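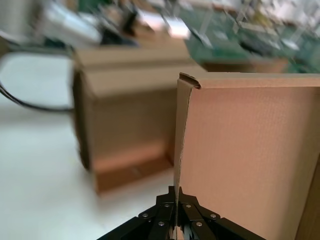

Upright flap, close up

Reusing boxes for a move — how do I tell which ones are still good?

Posted by dirska_mover

I'm moving from Undulthorpe at the end of the month, 190 miles, and I've been saving boxes since January. Some have been opened and taped more than once. The movers (Akande) say they won't cover damage inside boxes I packed myself. New ones from Prandon would cost more than I want to spend. What should I check before I put dishes in a used box? Books too, I have a lot of them.

oldstairs
14th June

Press the corners first. If a corner gives under your thumb, use that box for bedding or recycle it. Then fold each flap back and forth. A fold that has gone limp won't hold tape well — the tape sticks fine but the board tears next to it.

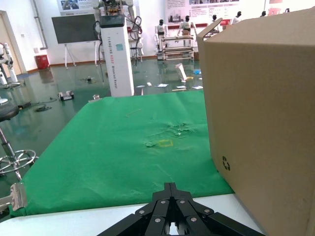
Box with a flap up, recycling symbol low on the side

Look for a maker's stamp on the bottom too. Not every box has one. If yours does, it gives a weight limit for the box when new, and I'd load a used one to half of that. Books go in small boxes only. I moved nearly 3,000 of them that way and lost 2 boxes, both from a damp garage.

Stains matter if the board feels soft or smells musty. A dry mark on firm board doesn't bother me.

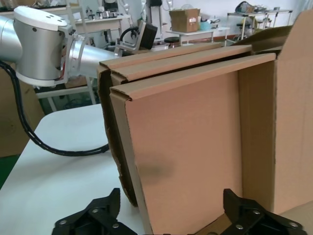 For dishes, tape the bottom seam three times and run one strip across it. Stand plates on edge with paper between them and fill the top so nothing shifts.

papertowel_k

just buy new ones for the kitchen stuff. I used old ones for everything else and it was fine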